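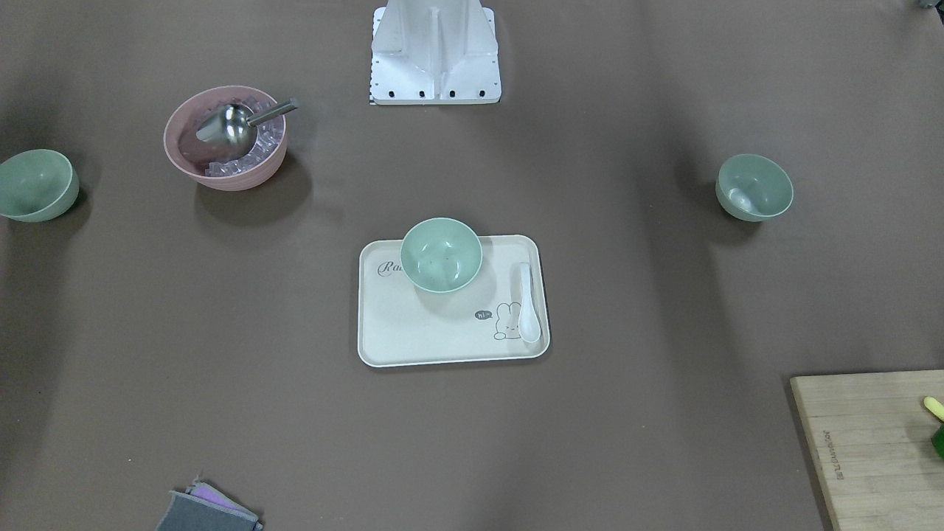

About Vandbridge

Most of what gets written about home kitchens is written to sell you something. We started Vandbridge because we were tired of it. We test the claims made for cookware, storage, cleaners and food fads, and we publish what we find, including when what we find is dull.

It is dull quite often. A pan advertised as needing no oil turns out to need oil. A container that promises to keep salad crisp for two weeks keeps it about as well as a bowl with a plate on top. We have been told that readers want winners and losers, and that "no real difference" is a poor headline. It is a very common result all the same, and we print it.

What we do

We read the box, the ad and the fine print, and we write down what is being promised before anyone opens anything. Then we look for a fair way to check it. Some promises can't be checked. "Chef inspired" is one, and "smarter cooking" is another. Those go on a page we call the Fog List, which had 129 entries when we last cleaned it up in July. Companies sometimes write to ask how to get off it. They could say something that can be tested.

We buy what we test, at full price, from the same stores you would use. We don't take samples. A free product comes with a thank-you note, and a thank-you note comes with a follow-up call, and we would prefer to skip the call.

Each test is done at least twice by different people, and the second person isn't told what the first one found. When the two disagree, we do it again or we say that we couldn't settle it. A few older write-ups were based on a single run. They are marked that way at the top, and you should trust them less.

Where we are

Our test room is in Tulham, on the second floor above a tile showroom. We moved there from a borrowed church kitchen with bad wiring and one good oven. The new ovens are more even and the stairs are worse.

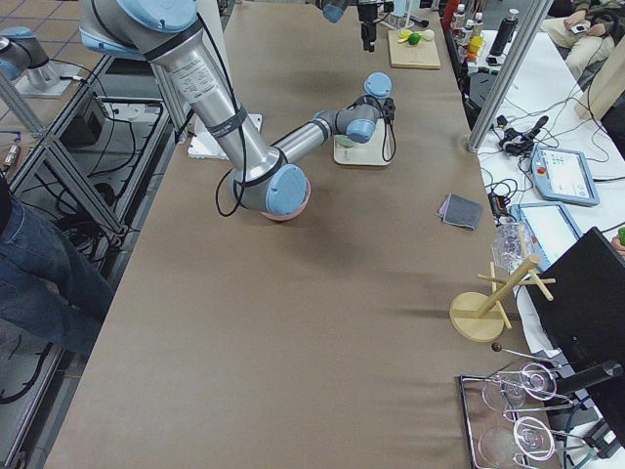
The work table, Tulham.

Who pays for it

Readers do. We have 3000 paying members, and their dues cover the rent, the shopping and the wages. We run no ads and earn nothing when you click through to a store. We know that every site with a hidden sponsor says much the same, so our accounts are posted once a year with the receipts attached. Read them if you doubt us.

We did once take outside money. Plellix, a storage firm, paid us 300 dollars for the right to quote a review, back when we thought that was harmless. They quoted the kind half of a sentence. We gave the money back, and the full sentence is still up. No company has paid to quote us again, and none will.

The Slaoui Project

Slaoui is our long-running look at kitchen advice that gets passed along without anyone asking where it came from. Should you salt the water before or after it boils? Does a wooden spoon across the pot stop it boiling over? The project takes one saying at a time, and slowly. Members choose the next subject by vote, and they usually choose the one we were hoping to avoid.

We don't think old advice is foolish. A good deal of it holds up better than what is printed on packaging. We also don't think it gets a pass for being old.

When we are wrong

We have been, and the corrections page is linked from every article. A correction stays up for good and says what changed. If you think we have made a mistake, write and tell us how you tried it at home: what you used, how much, how long you waited. "I've always done it this way" is hard for us to work with.

The test room is closed to visitors during test weeks. Member open days start again on 1st September, and places are given out in the order that people ask.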